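Notebook, soft goods grasping, March

Morning

Picked up where Hiyori left off with the grip-width question. Her note from last time reads "soft things lie about their width", and I have now spent long enough on it to agree. The fingers close, the width reading says one number, the object says another, and the policy believes the fingers.

The plan was two conditions, 100 demonstrations each:

A – close until the pads touch, then stop.
B – close until the operator thinks it feels secure, then stop.

Condition B is what everybody does anyway when left alone. Condition A is what our protocol says everybody does. I wrote the protocol, so I take some of the blame.

Relabelling

Before collecting anything new I went back through the old Jestik set and relabelled the moment of first contact by hand. Joaquim did the second half. We disagreed most on the soft packs, where the wrapper crinkles well before the pad is really bearing on anything. He marks the crinkle, I mark the load. After an hour of polite messages we settled on his rule, mainly so that I could have lunch.

Note for whoever inherits this: labels made before lunch use my rule. They are tagged "old" in the sheet. Do not average them with the others. I tried it and the result is mush.

Training

Vachon config unchanged apart from the width channel, which is now given relative to first contact instead of as an absolute value. Two seeds per condition to start with. Zikevton was busy with somebody's sweep until mid-afternoon, so both runs sat in the queue looking hopeful.

First evaluation at 1000 steps, far too early to mean anything, and I looked at it anyway. The A policy hovers at the object and closes as if asking permission. The B policy squashes. Neither surprised me. What did was that the relative width made the approach smoother in both, though nothing in the approach should care. Suspect a normalisation change I forgot I made. Check this before telling anyone.

Collection

Tissue pack upright between the pads, ribs against the wrapper, cardboard box behind it on the quilt.
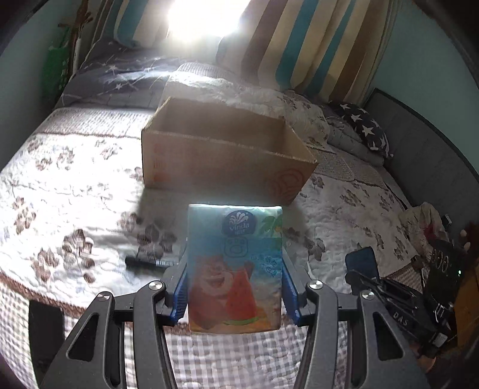
To do

Find the normalisation change, or prove there wasn't one.
Ask Hiyori whether her Grunard script drops the last few samples of each episode. The file lengths look suspicious and I would like it to be her fault.
Rewrite step four of the protocol so that "touch" means what Joaquim means by it.
More seeds before the group meeting. Two is a coincidence with a plot attached.
Buy tissues, plain wrapper if possible, to see if the print matters to the vision side.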